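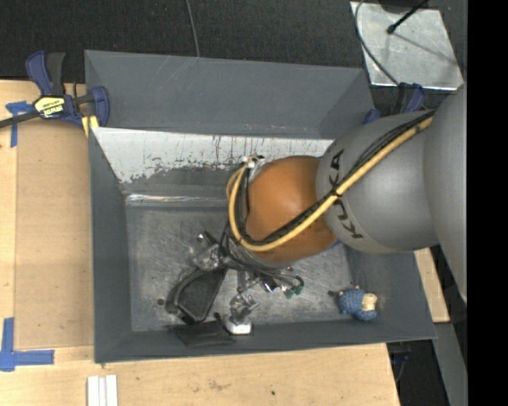

Attachment 1: gray bin, back wall and floor

Ticket 1425
Subject: Pick list totals wrong after label printer swap
Site: Prastgate
Opened by: Orestis Sfakianakis
Opened: 31 May 2019
Priority: 5
Status: Closed

Problem as reported
Pick lists printed from Plisto show the right part numbers but the quantity column is blank on the second page. First page is fine. Happens on every list longer than one page. Did not happen with the old printer.

Environment
Plisto client on the packing desk PC. Printer is a Mamilura desktop unit on a USB cable. Driver installed from the disk that came with it. Paper is plain letter size, portrait.

Log

09:40 Reprinted the same list from the office PC to the hallway printer. Both pages complete. The data in Plisto is good.

09:55 Printed to PDF from the packing desk PC. Both pages complete. Leaves the driver or the printer.

10:10 Printed the driver test page. No errors. The test page is only one page long, so it doesn't tell us much.

10:25 Checked paper size in the driver. It was set to A4, and the template is letter. Changed to letter, restarted the print spooler, printed again. Second page quantities still blank. Left it on letter.

10:50 Changed the column font in the template from the printer font to Arial. Both pages complete. Changed it back and the quantities dropped off page two again. Repeated this once more with the same result.

11:15 Found the setting "Use device fonts" under Advanced in the driver. Turned it off and put the template back the way it was. Printed a 6 page list. All quantities present on all pages.

11:30 Power cycled the printer and rebooted the PC. Setting held. Printed the same list again, OK.

Cause
The driver swaps in a font stored on the printer and loses it after the first page break. Reported to the reseller with both printouts. No reply yet.

Fix
Device fonts off. Paper size set to letter. The template was not changed in the end.

Follow-up
Lists printed before the fix should be thrown out and reprinted. Two orders had already been packed from bad lists and were checked by hand against Plisto. Both were correct.
If the driver is updated, check the device font setting again. An update may put it back to the default.

Closed by: O. Sfakianakis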